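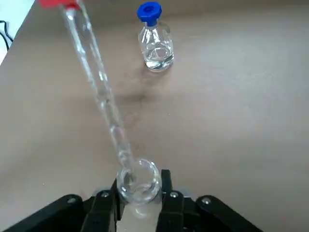

Kundthorpe Young Leaders Programme
Progress report to the Mbeki Fund, second period

1. Purpose of this report

This report sets out what the programme has done since our first return, how the grant has been used, and what we expect to deliver before the end of the funded year. It should be read alongside the budget sheet sent under separate cover.

2. Recruitment and attendance

The programme opened with 38 members aged between eighteen and thirty. Four have since withdrawn, two on moving away for work and two on account of shift patterns that clashed with the evening sessions. Their places have been offered to applicants on the reserve list and will be filled before the spring residential. Attendance at the core evenings has been good. It was weaker in November, when the sessions at the Vikach Centre overlapped with college assessments, and next year's timetable has been changed accordingly.

3. Training delivered

Six core evenings have now been held, covering chairing a meeting, public speaking, working with a budget, handling disagreement, writing a project plan and speaking to the press. The public speaking evening was the most heavily attended, and members asked for a second one. We have agreed to this and will meet the cost from the existing training line.

The evening on budgets was less successful. Feedback forms described the material as too general, and several members already in paid management posts found little in it that was new to them. The session has been rewritten around the accounts of a real local project and will be repeated for those who wish to attend.

4. Community projects

Members are working in small teams, each responsible for one project from first proposal to final account. Eleven proposals were received and six were approved. Those now under way include a homework club, a repair morning and a series of interview practice sessions for school leavers. One team has asked to change its project after its intended venue closed – a revised proposal is expected shortly, and no grant money had been committed.

5. Exchange with Plovano

The exchange visit to our partner chapter in Plovano has been moved to early summer at the partner's request. Travel had not been booked, so no cancellation charges arise. We ask the Fund to note that this spending will now fall in the final period.

6. Finance

Spending is within budget under every heading except venue hire, where charges at the Vikach Centre rose after the application was made. The overspend is small and can be met from savings on printing. No change to the total award is sought.

7. Next period

The residential, the repeat evenings and the exchange visit will all take place in the next period. Project teams will present their accounts at the closing meeting in Kundthorpe, to which representatives of the Fund are warmly invited.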